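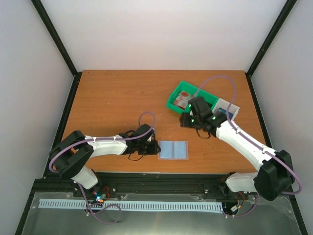
Wurnden Press Reissues Canal Survey Memoir

Wurnden Press will publish a new edition of The Vieira Cut in December, the first since the book went out of print 22 years ago. It is a survey engineer's account of three seasons spent laying out a canal through the Plollilel marshes in the 1880s.

The text has been reset from the author's manuscript, now held in the Droda county archive. The earlier edition followed a typed copy that left out 19 pages, most of them on soil borings and the failure of the second lock. Those pages are restored in chapters 6 and 7. Spelling of place names follows the manuscript, with modern forms given in the index.

The new edition adds 30 survey sketches, a fold-out map of the route and a short glossary of surveying terms. Distances remain in chains and links, as the author wrote them, and a conversion table follows the glossary. Notes are placed at the foot of the page. The foreword from the earlier edition has been dropped.

The book will be issued in paperback and as an e-book. The fold-out map is printed in the paperback only; e-book readers will get it as a separate file. Orders placed through the Wurnden website before publication ship in the first week of release.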